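Nuala Dolan has worked the returns benches at Hodlow for 29 months. She started when every item that came back was unpacked, sorted and bagged by hand, by a crew of 3 on each shift.

"You got fast, but your wrists paid for it," she says. "On a bad Friday we'd clear 700 pieces and go home not talking to each other."

The plant now teaches part of that job to machines supplied by Nakden. Gearóid Keogh, the shift lead, says the soft goods and the cables were what worried him.

"A box is easy. A cord changes shape each time you touch it. I told them to come back when they could handle a cord."

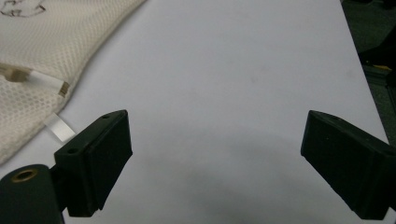
Keogh still keeps two people on every shift. The third moved to inspection, at the same pay, after a long talk with management in June. Dolan was asked first and said no.

"I like the bench," she says. "But it's a different day. I used to do the picking, and now I mostly decide what's worth picking. I write up the misses too — there's more typing than I was told."

She would like the break schedule looked at again. The old breaks followed the truck times, and the machines don't follow anything.

Keogh says he has raised it and is waiting for an answer.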